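Equipment loan closet moves to Cullum Hall in May

The Komon loan closet will move to the ground floor of Cullum Hall in May. Hours stay the same, 10 a.m. to 2 p.m., and the side door on Onier Street has a ramp.

We lent out 352 items last year, mostly shower chairs, canes, raised toilet seats and transfer benches. There are 88 still out past their return date. If you have one you no longer use, please bring it back, even if it needs cleaning or a new rubber tip. Mervin Gauthier can pick up larger items such as bed rails and commodes.

Loans are free for three months and can be renewed by phone. Hospital beds still need a $50 deposit, refunded on return.

Shu-fen Kan will be at the front desk on opening morning to help with sizing for canes and crutches. Bring the shoes you usually wear.

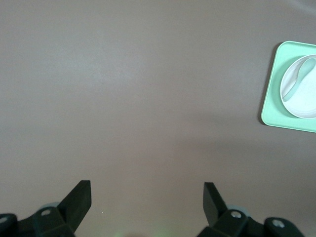
A green tray on a tabletop.

We are also short of bath mats and reachers.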